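**Lema grant, household handling work: progress report, May**

Prepared for the Beline program office

This report covers the period since the March payment. Most of it concerns the open day at Cillbridge, which was the main deliverable for the spring and took up most of the team's time. Spending and the plan for the summer are at the end.

**Open day**

The open day ran on a Thursday from 10 a.m. to 4 p.m. We had planned for 100 visitors and 133 signed in at the door. Two school groups came in the morning. The afternoon was mostly local employers, two care providers and people from the other departments on the floor.

We had three stations. The first was a talk with slides, repeated on the hour. The second was a bench where visitors could pick up a hand-held gripper and try it on cloth and small boxes. The third was the one you asked us to include in your February letter: handling work at an ordinary desk in a furnished room, with the books and small belongings left where they were. Groups of six went in at a time and stayed for ten minutes.

The desk task is simple to state. The operator brings the gripper in over the mat, closes on a soft item, lifts it and puts it down flat. Soft items are still where we lose the most attempts, and a patterned surface makes it harder for the software to find the edge of the fabric.

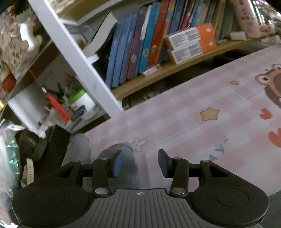
We set a target of 300 recorded attempts for the spring and reached it the week before the open day. The attempts made in front of visitors are kept in a separate folder and are not part of that total. They were shorter than usual and people were talking to the operator through most of them.

Two things went badly on the day. The results screen outside the room lost its connection shortly after 11 a.m. and stayed down until lunch, so the second school group saw the desk work but not the results. The ten-minute slots were also too short. By 2 p.m. we were running 25 minutes behind and had to drop the last repeat of the talk.

The feedback cards were more useful than last year's. The most common request was for a longer turn with the gripper. Several people from the care providers asked how the work would carry over to clothing and bedding, and we have arranged a follow-up call with one of them. A few visitors wrote that they had expected a finished robot and were unsure what the hand-held tool was for. The talk explained this, but people who went straight to the desk room missed it. Next time there will be a short printed sheet at the door.

**Comments from the desk sessions**

The Zomon software now runs on the laptop in the room, so an operator can see within a minute whether an attempt was recorded properly. Before April this was checked at the end of the day. The change has cut the number of repeat sessions, and it also let us show visitors a result while they were still in the room.
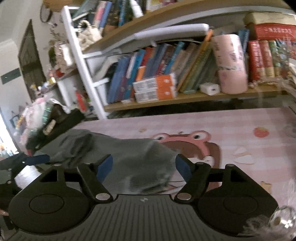 Gareth Greenwood wrote afterward that he would like to see the same task done by someone with no practice, with the times put next to ours. He felt the operators made it look easier than it is, and that a funder reading only the success rate would get the wrong idea of how much skill goes into it.

We agree with the first point and have added it to the summer plan. Six people from outside the team will each do a short block of attempts, reported separately.

**Spending**

The open day came in $300 under its budget line, mainly on catering. We ask to move this amount to replacement finger pads, which are wearing faster than we allowed for.

**Next period**

- Second set of 300 attempts, soft items only
- Untrained operator blocks, six people
- Printed sheet for visitors, draft to Beline for comment
- Decision on a second room at Cillbridge, pending the lease

The next report is due in August.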